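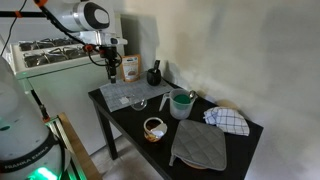
Tondel Work Table, Black

Low-sheen table for kitchens, utility rooms and shared workspaces. Rectangular top, slim legs, no drawer and no lower shelf. The Tondel is sold as a single unit and can stand flush against a wall or beside a stove.

Top

The top is a matte dark panel, sealed on all faces and on the edges. The finish resists water, cooking oil and mild detergent. It is not a cutting surface. Use a board for knives and a trivet for anything that has come straight off a burner.

Surface temperature limit: 65 °C continuous
Evenly distributed load: 200 lb
Assembly time: 8 minutes, 2 people

Legs

Each leg bolts to a steel plate under the corner of the top. The feet thread in and out to take up uneven tile or grout lines. Set the height with the table in its final position, then tighten the lock nut against the leg. Do not drag the table with the feet extended – lift it from both ends.

Placement next to a stove

Keep the clearance stated by the stove manufacturer. Where none is stated, leave enough room to wipe the side panel and to get a hand down to the floor. The table top should not sit under or touch the burner grates. Pan handles should point away from it.

Mats

A thin mat protects the finish under small appliances and hand tools. A gray mat with a printed grid also makes it easier to put items back in the same spot. Any mat with a smooth, non-staining back is suitable. Lift it once a week and dry underneath. Rubber-backed mats can leave a mark on the matte finish, and marks of this kind are not covered by the warranty.

Cleaning

Soft cloth, warm water, a drop of dish soap. No scouring pads, no bleach, no furniture polish. Polish leaves shiny patches that are hard to remove.

In the carton

Top, legs, corner plates, bolts, hex key, feet with lock nuts, instruction sheet. Spare feet and bolts are stocked separately under Plemis Hardware.

Ordering

Ships flat from the Pickering warehouse. Orders placed by noon leave the same working day; there is no Saturday dispatch. For quantity orders contact Ladi Ojo in sales. For spare parts and warranty claims contact Gilang Simanjuntak, and have the label number from the underside of the top ready.

See also: Cisow wall shelf, black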